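ok so the great table saga of July is finally over, settle in, this is going to be a long one

1/ some of you will remember that the back room at Wandia has had a trestle table in it for as long as I've worked there. Splinters, one leg shorter than the others, a folded bit of cardboard under it that had basically become part of the building

2/ Svenja Gisler snagged her favourite jumper on it (the mustard one!!) and that was the end. She sent a message to the group at 6 am that just said "it goes or I go"

3/ so I was put in charge of finding a new one, which was a mistake, because I have opinions about tables

4/ opinion one: round. We're a small room and everyone walks through it carrying something. I've had a bruise on my left hip the exact height of a trestle corner for two years

5/ opinion two: one pedestal in the middle and no legs around the outside. You can pull up as many chairs as you like and no one ends up straddling a table leg through their whole lunch

6/ Balthasar wanted dark walnut. Balthasar doesn't wipe up crumbs, so I didn't feel his vote should carry the same weight as mine

7/ new, the ones I liked were $740 and up, and that's before delivery. I sulked for a week. Then one popped up second-hand from a cafe clearing out in Kirkasholm – $253, pick up only, "heavy"

8/ heavy was correct. Vasilică and I got the top into the back of his wagon all right but the base nearly took my foot off. It wanted to roll the whole way home and you could hear it going clunk on every roundabout

9/ anyway it's in! light honey-coloured top, black base, and it looks so good next to the frosted glass. I keep finding excuses to go back there 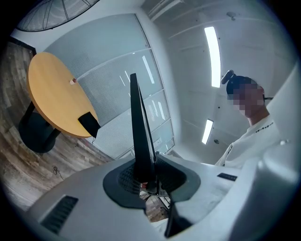
10/ the thing I didn't expect is how nicely the pale top goes with the floor. Those grey-brown planks always looked a bit gloomy to me and now they look like somebody chose them

11/ it already has stuff on it, obviously. A round table is a magnet for stuff. I give it until the end of the month before we can't see the wood

12/ to the three people who've asked: it doesn't wobble. I tightened the big bolt underneath with Severin's spanner and checked it with a very full cup of tea

13/ still to do – sort out the cables on the floor, oil the top, and work out what happens to the trestle. It's free to anyone who wants it for a shed or a potting bench. Bring gloves

14/ also if anyone has a favourite oil that doesn't stink for days please tell me, I've got 12 tabs open and they all disagree with each other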